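Speaker notes, bowl stacking talk
Garkov meet-up, Sunday, May 5, 2024

Get the clicker from Tuấn before going up. Water on the lectern. Don't start until the doors are shut, the corridor is loud.

Hello everyone, thanks for coming out on a weekend! I'm Vy Tô, I work on the two-handed manipulation side of the Hakura project, and most of what I'm showing you was done with Thịnh Tiêu and Tùng Hầu, who are both sat near the back, so please save your hard questions for them.

So the thing I want to talk about is bowls. I know, I know. We've had folding shirts, we've had pouring tea, and I turn up with bowls. But I'd like to persuade you that a few bowls on a table make a really good test of a method, and that our old way of scoring it was hiding most of what was going wrong.

(Pause. Slide 2, the old results table.)

Quick bit of background. Up to April we trained one policy on the head view only and scored each run pass or fail. Stacked at the end, tick. Not stacked, cross. And the numbers looked fine! The trouble came when Tùng sat down and watched the runs back, and he kept saying things like "well, that one passed, but I wouldn't let it near my kitchen". Bowls dragged along by the rim, bowls let go too early and landing right by luck. All ticks.

What we do now is split each run into stages: reach, grip, lift, line up, let go. That's 5 stages, and each gets its own score from the video. We trained again on 290 demonstrations, same as before, only this time the policy gets the wrist views as well as the head view.

(Slide 3. Let them look before talking. Point at the head view first.)
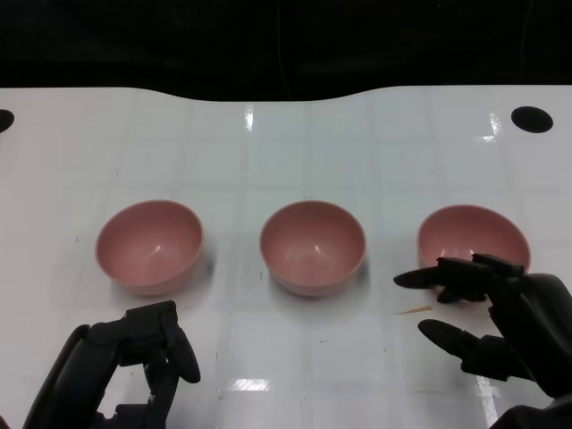
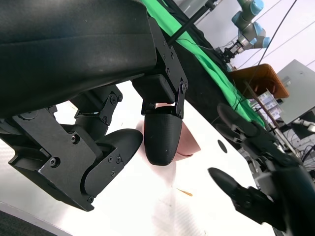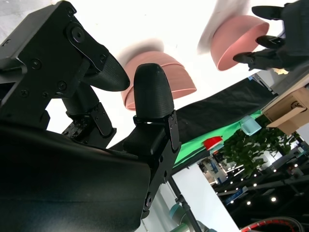

Views from the bowl table: head camera first, then two from the wrist.

Right, so look at the head view and ask yourself where the fingers of the right hand are, compared with that right-hand bowl. You can sort of tell they're in front of it, they cover a bit of its lower edge. But how far in front? I can't say from there, and neither can the policy. Add the white glare off the tabletop and it's a pretty mean picture to learn depth from.

Now the middle one. Close in, the gap between the thumb tip and the middle finger is right there, with a pinkish thing sitting between them. It's partly covered by the fingertip, and if I showed you only this you might well guess it was a plush toy (Thịnh did, he's never going to hear the end of it). So the wrist view gives you the fingers beautifully and is rubbish at telling you what the object is. You want both.

The last one is my favourite. Everything's tilted, there's blur on the bowls, and you're seeing them from underneath. On the upper right you've got three fingers of the other hand around a bowl, and the gripper nearest us has its fingers open. People ask why we don't throw blurry frames like that away. We tried! Grip got a tiny bit better and lining up got a lot worse. Our best guess is that the blur carries something about how fast things are moving, but it's a guess, so say so if asked.

(Slide 4, scores by stage. Go slowly, the axis labels are small. Sorry in advance.)

The main result: with the wrist views in, the gain is nearly all in grip and let go. Reach hardly moves, the head view was already good enough for that. Under the old pass or fail score the two policies came out so close that we'd have called it a draw and gone home.

Second result, and this one's a bit embarrassing. We had 6 people scoring the videos and they agreed well on every stage except lining up, where it was a mess. Định Chu rewrote the instructions for that stage and we scored it again. Better, still not great. If anyone here has done this sort of thing with human raters, please come and find me at the break.

(If running late, skip slide 5.)

Slide 5 is the Gavska comparison. Same method, different hands, only 8 runs so far, so I wouldn't lean on it. Stage pattern looks similar. Move on.

What's next: different coloured bowls, a duller table, and a go at scoring the stages automatically. Tuấn has a first version and it's very confident and quite often wrong.

Thank Tuấn for the room. Questions. Give the clicker back!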